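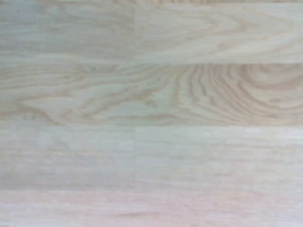

Wodlow School of Interiors, Department of Furniture and Surface Care

Unit 4 handout: Timber worktops in daily use

4.1 Reading the surface
Pale boards are commonly laid edge to edge, with shorter pieces butted end to end within a row. Two kinds of joint result. Long joints run with the grain. Butt joints cross it and expose end grain on both sides, so water enters there first. Find the butt joints before any cleaning starts and mark them on the plan.

Arched (cathedral) grain shows where a board was cut near the tangent to the growth rings. Straight, close grain shows a cut nearer the radius. Adjoining boards may differ in tone. Record this as natural variation. It is not staining.

4.2 Wiping down
Use a soft cloth, wrung out. Wipe along the grain, working from the wall to the front edge, and turn the cloth at each pass. Do not leave a damp cloth bunched on the wood. Dry the butt joints separately. 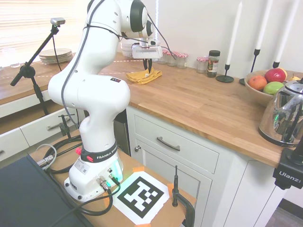

4.3 Objects kept on the worktop
Group items by the base they stand on.
Glass jars: lift to clean, do not slide. Grit under glass scratches along the line of travel.
Metal candle holders: check the foot for rough edges. Remove wax when hard, with a plastic scraper.
Fruit bowls: empty before lifting. Look underneath for juice, and discard soft fruit.
Small jars stay at the back against the wall, where they do not interrupt the wiping path.

4.4 Re-oiling
Oil thinly, leave 20 minutes, wipe off the surplus. The Binoddale test panels were wiped 2,498 times before re-oiling; the Drustarier set had 1,503. Results are in table 33 of the reader. Bring your own plan of a worktop, joints marked, to the December practical.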